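Sternumora produce shop, opening-day safety walk
Inspector's comments added 11/10/23, R. Hájek

Landlord's checklist items in the order they come on the sheet. The tenant filled in the first column himself and gave himself a pass on everything. My column is the second one.

1. Floor, customer side
Tenant: Pass
Inspector: Pass, grudgingly. The coating is sound where I walked. The data sheet from Soler calls it slip resistant and I'd like to know slip resistant with what on it. A squashed grape is a different test from a clean shoe. Send the full sheet, not the one-page version.

2. Exits and aisle width
Tenant: Pass
Inspector: Pass. Back door opens from inside without a key. I tried it twice.

3. Extinguisher
Tenant: Pass, new
Inspector: Not accepted. The tag says May and has no year on it. Find the year.

4. Electrical, counter equipment
Tenant: Pass, all new
Inspector: See comments. "All new" is what I was told last time about a cooler with tape on the plug.

5. Shutter and counter, scale in position

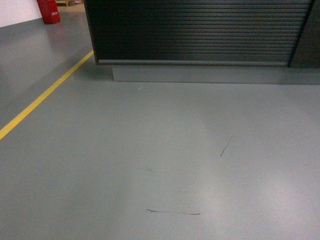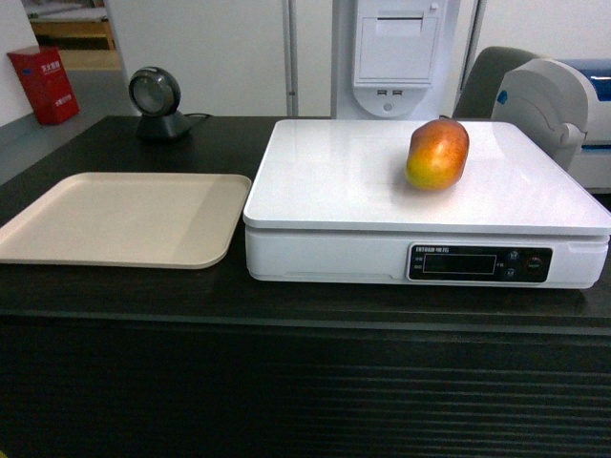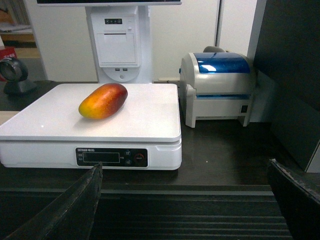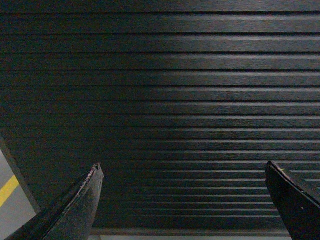

Item 5 is where the tenant and I disagree, and I am leaving it open. The form asks whether the scale is "installed and verified," and he ticked both halves. Installed I can accept. Verified I can't. The display is dark with a mango sitting right on the platform, and a dark display verifies nothing. I want a reading with a known test weight, then the same weight moved to each corner of the plate, and the numbers written down by somebody who isn't selling the fruit. The plate also overhangs the base a little, so I want to know it stays put when a customer leans a bag on the edge. Altska supplied the scale and says it was set at their shop. It rode here in a van after that.

5a. Roller shutter on cabinet
Tenant: Pass
Inspector: Open. Needs a full up and down, 3 times, with me present. The tenant says it stops if it meets a hand. I will use a cardboard box, thank you. Wipe the grooves between the slats before I come back, as they are a natural place for dust and I don't intend to argue over whose dust it is.

5b. Cords behind the counter
Tenant: Pass, tidy
Inspector: Tidy isn't on the form. Secured is on the form. Clip anything that can be pulled from the customer side.

6. Signage, maximum shelf load
Tenant: 100 lb per shelf
Inspector: Says who? Eletti's own label is missing from 2 of the shelves. No label, no load. Keep the melons off them.

7. First aid kit
Tenant: Pass
Inspector: Pass. Stocked and in date. I checked because I didn't believe it.

Result: conditional. Items 3, 4, 5, 5a, 5b and 6 to be cleared within 14 days. Please don't mail me a new copy of the form with the same ticks in darker ink.

Radoslava Hájek

Tenant's reply: Scale will be tested with weights, Altska sending someone. Shutter was fine on the day it went in.

Inspector: Noted. Item 5a stays open.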